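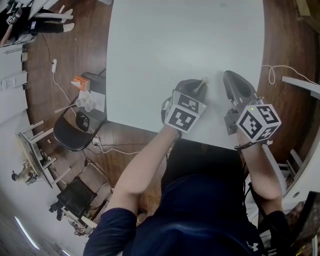

Farkby reckon the new glue is good for up to 2000 hours in a damp cupboard, and they say we should stop fussing and switch over before October. Their note doesn't mention what the joints were made of, or how damp the cupboard was.

October, workshop notebook, late afternoon

Not convinced. Read the Dradereo sheet again over tea. One figure for strength, no spread, no word on how long the pieces sat before they were pulled. Batch 2247 is the one they sent us, and I can't find that number anywhere on the sheet, so who knows if it's the same stuff.

Clandcombe had 2 chair backs let go last winter with the old glue and blamed the glue. I looked at those joints. They were cut loose and hardly any glue had reached the shoulder.

Plan: 11 test joints in beech, same cutter, half old and half new as near as it goes. Leave them in the wash-house – it's damp enough. Faulkner clamps only, the others creep.

Not ordering more until they've been pulled. Lid on the old tin was stuck again, wipe the rim.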